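Speaker notes - Comparing two grippers and two camera positions in simulation
20 Jul 2021

Print this page
E-mail this page

Slot is short. Skip the section on licensing if the chair signals early. Slides are numbered to match the headings.

1. What we compared

Two grippers, Pomar and Nondix. Same arm model, same controller, same room. Two camera positions: one on the wrist, one on the body. Everything in this talk ran in simulation. Say this at the start and again before the results, as it was missed at the internal run-through.

Controller is Kilik with default gains. We did try tuned gains and dropped them, because tuning for one gripper made the other look worse than it is. Mention only if asked.

Task is a plain reach and grasp. The arm starts from a fixed pose, moves to the object, closes, lifts, holds. A trial counts as a success if the object is still held at the end of the hold. No partial credit.

2. Trial counts

400 trials for each gripper, the first 100 of them used for checking the setup and thrown out. That leaves 300 each in the tables. The discarded trials were not looked at for grasp success, only for controller faults and dropped frames.

Random seeds are shared between the grippers, so trial n sees the same object pose in both runs. Point at the seed column in the table. People in the back will not be able to read it.

3. Camera positions

Start with the wrist position. The main gain is that the fingertips stay in view through the whole approach. The main cost is that the hand hides part of the work surface, and the hidden part moves with the arm. The body position keeps both arms in view and loses detail at the fingertips. It also picks up a lot of the robot itself along the bottom.

Leave the slide up for a few seconds before talking.

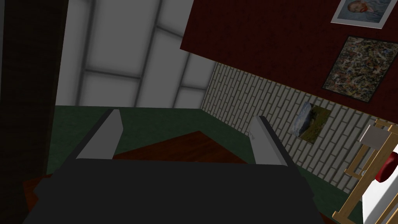
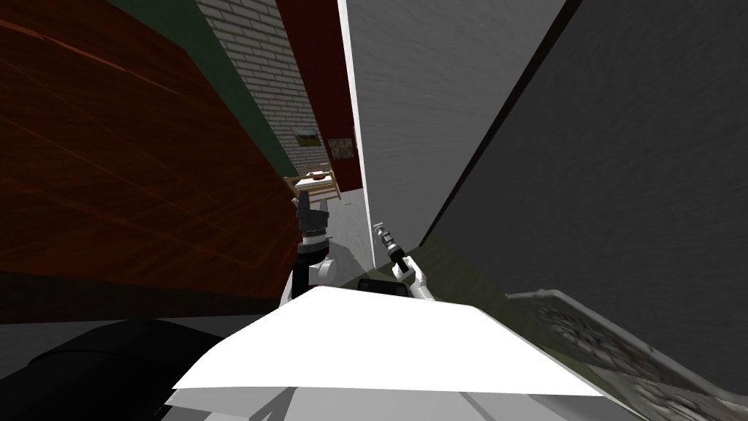 Same room from two viewpoints: fingers open over the table in the first, both arms and the white body plate in the second.

4. What the room does to the images

We used a furnished room on purpose. Pictures on the walls, brick, wood grain. In a plain gray box both cameras scored higher and the gap between them nearly went away. A plain box would have been the wrong test for us, as the Tai segmentation model was never going to be run in one.

Two points to make here:

- Wood grain is the harder background. The brick has strong edges, but they are regular and the model learns to ignore them.
- Framed pictures were labeled as objects now and then. We masked nothing. The false labels are in the results.

If someone asks about lighting: fixed, no randomization. It is a limit of the work and belongs on the last slide.

5. Results

Remind them: simulation only.

Pomar with the wrist camera had the best success rate, 84 percent. Nondix was lower with both cameras. Do not read out the full table. Read the top row and the bottom row and move on.

Most of the failures were late ones. The gripper reached the object, closed, and lost it during the lift. Changing the camera did very little for these. It helped with the early failures, where the arm stopped short or closed beside the object.

Closing speed was matched between grippers. Finger force was not, and could not be with the limits in the Nondix model file. This is the weakest part of the comparison - state it plainly and do not wait for the question.

6. Not covered

Both cameras used together. Two-arm tasks. Soft objects. Any hardware. We have a hardware run planned with Pomar only.

7. Likely questions

Contact model: simulator default, both grippers, same friction values.

Why not a third gripper: we had no model file we trusted.

Frame rate: same for both cameras. Controller waits on the image, so a slow frame makes a slow trial and does not change the grasp.

Can they have the scene files: yes for the room, no for the Nondix hand. Ask them to write to the address on the title slide.

Print this page
E-mail this page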